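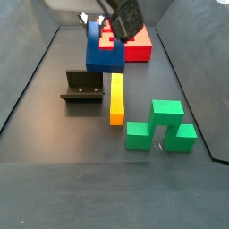 Ticket 89, block sorting project, Osturside team
Opened 2024-10-03
Status: open, waiting on retest

Gripper stops during the close step and the Woter controller reports a grip timeout. It does this on most runs when the target is the blue block, and almost never on the green zigzag piece. Our setup is the gray bin with sloped walls, the standard club block set, and the two-finger gripper with the light fingertips. The blue block had the salmon piece with the red pixel pattern resting on it, and the right fingertip was pressed on the top of that piece with the left one just off to the side. The red block is right next to it, so there is not much room for the housing on that side. Timeout is set to 2000 ms.

Steps tried so far

1. Restarted the controller and homed the arm. No change.

2. Lowered close speed from 90 to 12. Still times out, only slower. Put it back to 90.

3. Cleared the bin and put the blue block in alone. Picked fine every time we ran it. So the fingers and the motor are probably OK.

4. Put the patterned piece back on the blue block. Timeout came back on the first run.

5. Checked the pick point in the log. The Giltby script takes the highest point it finds and calls that the center of the target. With a piece on top, the pick point moves off the blue block and the fingers come down in the wrong place.

Reply from MacLeish lab help desk

Same fault was reported in July by another class on the older script. Please do not raise the timeout, the motor gets hot. Update the script and turn on "top piece first" in the settings file. It should then pick whatever is on top before going for the target. Attach the new log when you have it.

Team update

Script updated, setting is on. Arm homes and the test pick on a single block works. Have not run the full bin yet because the next class needed the bench. Will rerun step 4 with the same pieces and attach the log. Leaving the ticket open until then.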